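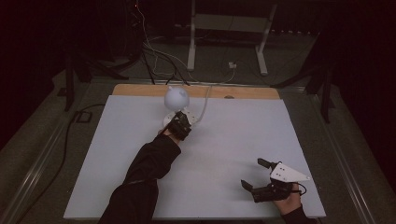
Shop > Workroom > Tables > Stiltow Work Table

Tables Stools Shelving Parts Delivery Contact

Stiltow Work Table with Cover Board

$569, cover board included

The Stiltow is a plain rectangular work table on a dark metal frame. It has a light wooden top, and a pale gray-white cover board lies over the wood and takes the wear. The board stops short of the back edge, so a strip of the wood stays showing along the far side. It was drawn up by the Adamczyk workshop for bench jobs where small things get set down, picked up and moved all day, and Clakora has sold it since the first batch.

The top

The cover board is not glued. It sits on the wooden top and is held from underneath by four screws, one near each corner. To change it, take out the screws, lift the old board off and put the new one down. Replacement boards are sold in pairs or singly and come in the same pale gray-white only. We have been asked for black and for green. Adamczyk does not make them.

The color is a practical one. Dark parts and tools show up well on it, and a dropped screw is easy to find. White items are harder to see against it, so if most of your work is with white parts you may want a mat under them.

The wooden strip at the back is where cords usually go. If you keep a small lamp or a charger near the far edge, run its cord straight back over the strip and down behind the table. That keeps the working area in front clear. There are no holes or grommets in the top. You can drill the wood yourself, but a drilled top can't be returned.

The frame

The frame arrives in parts and bolts together. All the bolts are the same size and the wrench is in the bag with them. Put it together upside down on a blanket, leave the bolts finger tight until the last one is in, then turn it over and tighten. You need 2 people to turn it. One person can do the rest.

Each foot has an adjuster. On an uneven floor, set the two back feet first and bring the front ones down to meet them. The table should not rock when you lean on a front corner. If it does after leveling, check the bolts under the long rails, which are the ones people tend to leave loose.

There is no shelf and no drawer. The space under the table is open, so you can sit at it or push a stool in. The Farkilum stool goes under it with the seat at its lowest two settings.

Placing it

Leave enough room behind the table to reach the cords. If you use floor stands for lights or anything else, put them at the sides, where the legs won't catch your feet when you step up to the front. Loose cables on the floor should be taped down or kept to one side.

Cleaning

Wipe the cover board with a damp cloth and a little dish soap. Dried glue comes off with a plastic scraper. Don't use a metal one. The wooden strip should be wiped and dried right away, and it will need oil once in a while if you want it to keep its color. The frame only needs dusting.

In the box

Wooden top
Cover board
Frame parts, bolts and wrench
Four board screws
Foot adjusters

Delivery and guarantee

Tables go out in 2 cartons, which may come separately. Please check both before you start building. The frame is guaranteed for 3 years. The cover board is a wearing part and isn't covered, except for damage on arrival. The next batch is due in April and can be ordered now at the same price.

Comments

Had mine for a year in a repair room. Board is scratched up where I work, which I expected. Frame hasn't moved. I'd buy it again but I wish there were a shelf.

Does the cover board have to be screwed down? I'd like to flip it when one side wears out.

Reply from Clakora: It can sit loose, but it will slide if you push against it. Both faces are finished the same, so you can flip it. The screw holes on the underside don't go all the way through, so you will need to start new ones on the other face.

One carton came four days after the other. Everything was there in the end. The instructions show the long rails the wrong way around in the second drawing, so look at the holes before you bolt anything.

We got three of these and put them end to end. The tops line up once the feet are set, but it took us most of a morning to get there.

Is the wood strip the same height as the board?

Reply from Clakora: No, it is lower by the thickness of the board. A cord lies fine across the step.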